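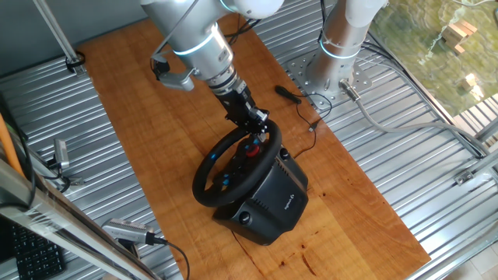

Leave the Wheel on the Plank

I think a racing wheel belongs on a plain wooden board. A folding stand wobbles and takes up floor space all year. My plank was 16 dollars in January, and I would buy it again before any stand.

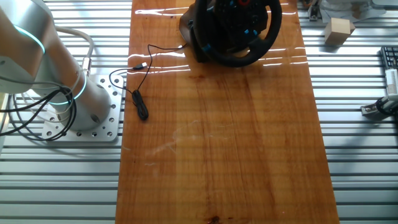 Black wheel, orange-brown board, USB cable lying loose.

The cable is the weak point – I still haven't found a tidy way to run it. Bernadette Bodin tapes hers down. I don't like the residue on varnish.

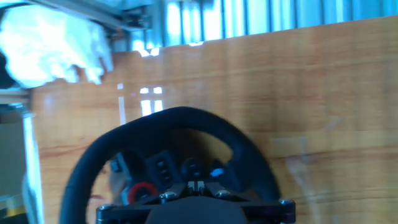
Does a glossy finish matter?
Only for looks. Scratches show more on it, so wipe the board before you set the base down.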